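Three weeks with the Muveo arm kit

The box arrived on a Thursday and I had cleared the evening for it, which was optimistic, and then cleared the rest of the weekend for it, which was closer. I've wanted a small robot arm at home for years. The ones I could afford were toys that wobbled when you breathed near them, and the good ones cost as much as a car. The Muveo sits somewhere in the gap. It's made by Trinance, it comes as a kit, and after three weeks of living with it I'm so pleased that I've had to be asked, at dinner, to talk about something else.

First, the boring facts. The kit is £401 with the wrist camera and the two-finger gripper. There is a cheaper one without the camera and I would not bother with it, the camera is half the fun. You get the arm in six sections, a clamp for the table edge, a power brick the size of a loaf tin, a bag of screws sorted into little paper envelopes (bless whoever does that) and a printed manual. Printed! On paper! With diagrams drawn by somebody who has put the thing together themselves.

Building it

I'm a reasonably handy person and it took me five hours over two evenings. The shoulder joint is the only awkward bit. You have to hold a spring back with one hand, line up the bearing with the other and then find a third hand for the screw. I used my chin. If you have a friend who owes you a favour, that's the step to ask them round for.

The cables run inside the arm, so there's nothing dangling to catch on things, but it does mean that if you trap one on the way up you'll be taking the elbow off again. I trapped one. Page 35 has a warning about this in a grey box, and I read it afterwards.

Once it's together you clamp it down, plug it in, and it does a slow stretch to find out where all its joints are. I made a noise when it did that. It looks so much like something waking up.

Teaching it a job

The software runs in the browser and there are two ways of getting the arm to do something. You can drag blocks about to build up a routine, open, move, close, lift, and so on. Or you can take hold of the arm and walk it through the job by hand while it records. The second way is the one I'd buy it for. The motors go slack when you hold the button on the forearm, you guide the gripper where you want it, and it remembers. You do the same job a few times over, starting from slightly different places, and it builds up an idea of what you're after.

The manual suggests starting with foam cubes, and there are some in the box. I did one evening with the cubes and got bored. What I wanted to know was how it would get on with proper household things, the kind with shiny bits and holes in them, so I went round the kitchen. Plastic cups in a white wire cup holder. Bottles of oolong tea lying on their sides in a copper-coloured wine rack. I'd guess every reviewer of these things uses cubes or a tennis ball, and neither tells you how the camera copes with a lot of thin curly metal.

I set it to look down over the table from fairly high up and spent a very happy Saturday morning fiddling with the view. You can see what the wrist camera sees in a panel on the left of the screen, and I'd recommend getting to know it before you ask the arm to pick up anything. The view slides about as the wrist turns, and things you thought were well inside it are suddenly half out of it. The near side of my cup holder and one of the tea bottles come through clearly, while the second bottle is mostly off to the right and you only get the end of it through the rings.
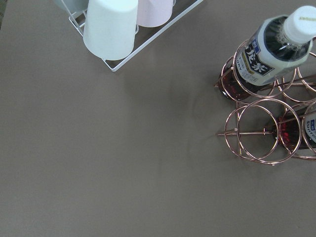
Kagiso Mabaso wrote in after my first short note about the kit to say that he'd had no end of trouble with wire racks on his, until he turned the approach speed right down and made the gripper come in along the length of the thing it was picking up. He also said to save a copy of every routine before changing it, having lost a whole Sunday's work to a careless drag.

Both good tips, and the first one changed everything for me. I had been coming straight down on the bottles, which is the default, and the fingers kept meeting the rack before they met the bottle. Turning the wrist to follow the bottle was a two-minute change. The routine I ended up with moves over the rack, stops, turns, comes in slowly near the middle of the bottle and closes. Then it lifts a tiny bit and waits a moment before it does anything else. I put that wait in because I like to see that it's got hold properly. You may be braver than me.

The cups are a different sort of job. They're light and smooth and they taper, so if you grab too low the fingers slide up and the cup pops out like a bar of soap. Grip force is a slider from 0 to 100 and I've settled on 64 for the bottles and a good deal less for the cups. Too much and a plastic cup goes oval and stays in the gripper's mouth looking sorry for itself. I spent longer on that slider than on any other part of the software, and I'd love to be able to name and save grips. At the moment the setting lives in the routine and you have to go in and change it block by block.

How well does it do?

Better than I'd hoped! With the cups, once I'd shown it the job a dozen times, it got to the stage where I could leave it running and look away. Colours don't seem to bother it. The pale ones against my dull greyish tabletop were the ones I worried about, as there isn't a lot of contrast there, but it found the rims quite happily in daylight.

In the evening it was another matter. My overhead light makes the copper rings glint, and dark tea in a clear bottle glows and throws little red highlights of its own. The arm would set off confidently for a highlight and close on nothing. A lamp moved to the side sorted most of it. Trinance say there's an update on the way in August that will help with shiny surfaces, and I'll report back when I've tried it.

Bottles I'd call good, with a few wobbles. A full one is close to the top of what the arm can carry at full stretch, and you can hear it thinking about it. Move the rack nearer to the base and the strain goes away. I wish the manual had a drawing of how the lifting strength drops off with reach. It has a table, but it's at the back and it's in grams per joint, and I had to read it three times.

The noise

A soft whirr, a bit like a printer in the next room. Fine in the day. At eleven at night with the rest of the house asleep it sounded like a lorry reversing, and I was spoken to.

Support

I wrote to them twice. The first time was about a missing washer and Lindiwe Mtshali replied the same afternoon and put three in the post. The second was a proper question about why my recorded routines drifted after an hour or so of running, and Sihan Zou went back and forth with me until we'd worked out that my table clamp had loosened. A little embarrassing. They were both so nice about it that I've since tightened it every morning out of respect. There's a forum as well, which is small and friendly, and where I've picked up more than I did from the official videos. The videos are too fast.

What I looked at instead

The obvious rival is the Mokoena, which is stronger and has a lovely solid feel, and I got to have a play with one at the maker fair in Filtirdale earlier in the year. If you mostly want to lift heavier things then go and look at it. It didn't have the guide-it-by-hand recording when I tried it, though, and you do everything from a tablet. For me that took the joy out of it. Oratile Shezi has had one for longer than I've had the Muveo and swears by it, so there's clearly another side to this.

Things I'd change

A longer power lead. Mine only just reaches. A softer set of finger pads in the box, as the ones supplied are a bit hard for anything delicate and I've ended up with strips of rubber glove on mine. A stop button that isn't black on a black base. And please, please, an undo in the block editor.

Things I wouldn't change: the manual, the paper envelopes, the button on the forearm, the wake-up stretch.

Next job is getting it to take a bottle out of the rack, stand it up on the table and then put it back where it came from. The taking out is coming along nicely. The putting back is hard, much harder than I thought it would be, and Diệp Đào has promised me a routine that does something similar with rolled-up tea towels, which I'm going to pull to bits and learn from. If you've managed it with bottles already, leave me a comment and tell me which way you turn the wrist.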